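Curtain rod sagging in the middle, 1000 mm wide recess

mossgate_7
Rod is a Windard extending type, 1000 mm between walls, lined curtains. It drops in the center when the curtains are closed. Bigger brackets or a thicker rod?

Pridilari
Thicker rod. Extending types bend at the overlap, and end brackets do nothing for that.

tenon41
Disagree. At that width a center support is enough. I ran one on a Lamero rod with nearly 200 ounces of fabric and it stayed level.

Pridilari
A center support blocks the curtain rings. Fine for a pair, useless for a single panel.

mossgate_7
It's a pair. Wall above is plaster over block, and there is a lintel 225 mm deep.

tenon41
Then drill into the lintel with a hammer drill and use a proper plug - not the ones that come in the packet.
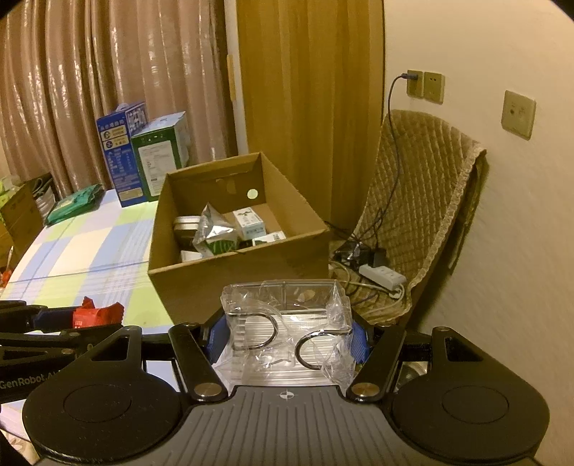
dzene_fan
Tiebacks are worth sorting at the same time, as a curtain dragged sideways loads the rod every day. Set them below the halfway point. C-shaped wire hooks like the two in the clear tray will do if the loop is stiff. Check the bend before fitting.

Pridilari
Still say thicker rod.

mossgate_7
Trying the center support first. Drilling Sunday.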